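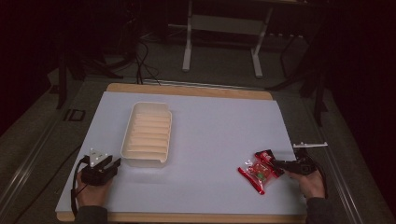
Whose Hands Are Those?

I went to the Stemton open day expecting robots and watched a person pick up a snack packet. A black gripper in each hand, cables trailing, a white tray on the board. The red packet was in the right one.

Shahla Mahmoudi, our guide, called this teaching. Fine. But the leaflet promised "automation you can see at work," and the work I saw was human. She told us 514 recordings had been made in March. I asked how many packets a machine had packed alone. She said she'd get back to me.

I'd like that number before Drasitz spends public money on a second room.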